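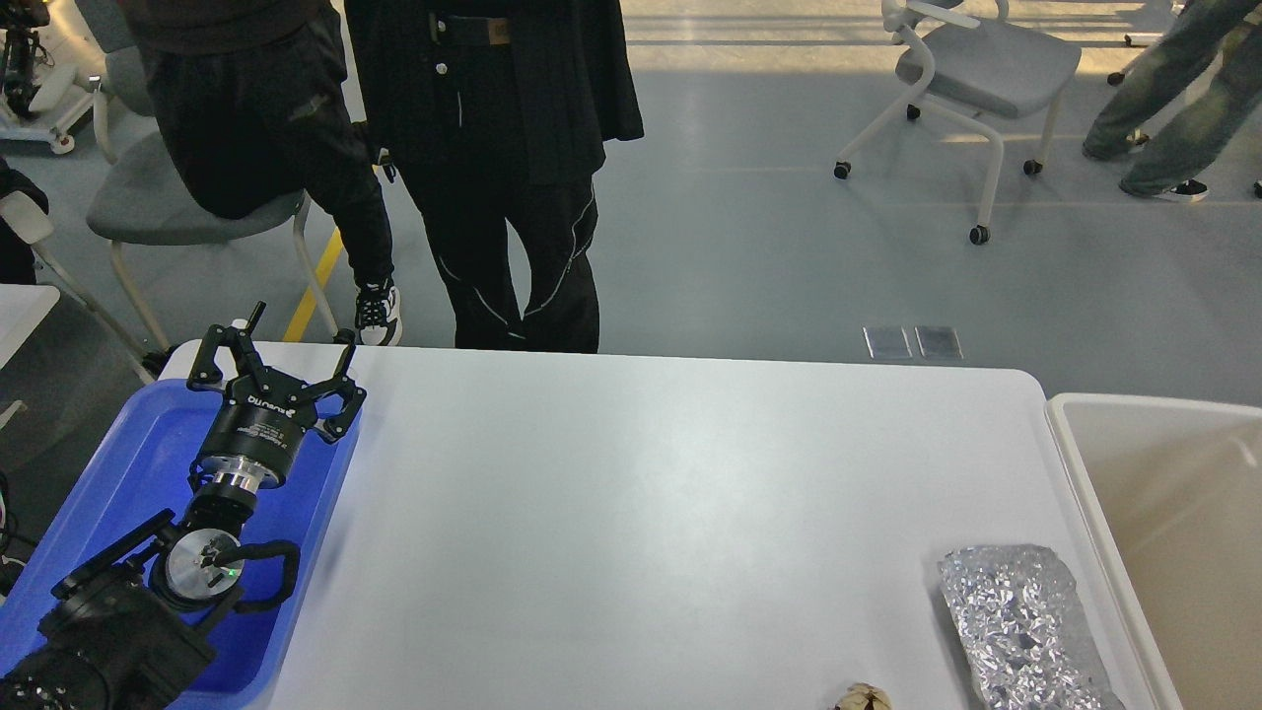
Week 3: Season structure in serial drama

A standard network order runs to 22 episodes; cable orders are often shorter. Read Qian, ch. 2, before the seminar. 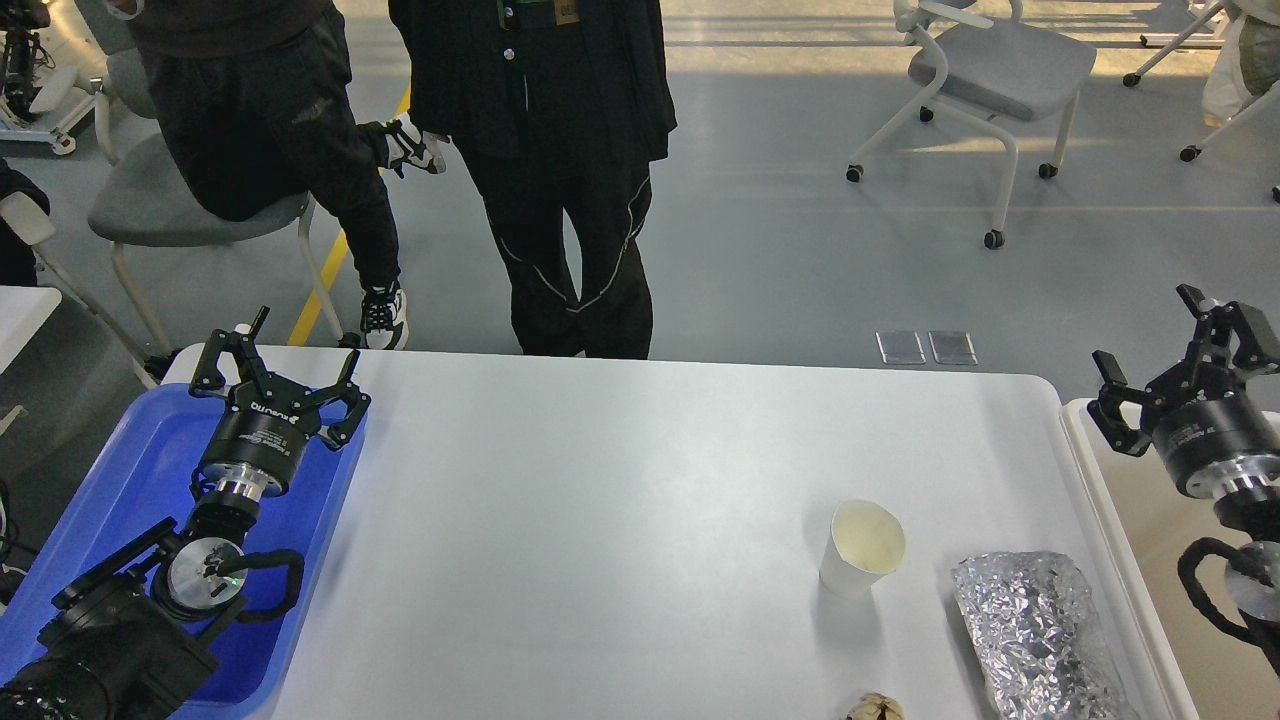
Fig. 1. White table between two trays, one blue and one beige.

Terms: cold open, act break, runner, bottle episode.
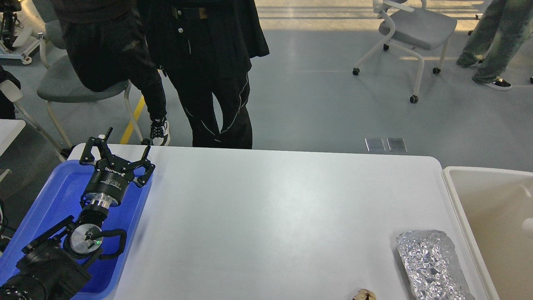 A bottle episode uses standing sets and few or no guest actors. Props stay minimal. A white table with rounded corners and a shallow blue tray would do for a one-room script. Maximum 3 pages, due in March.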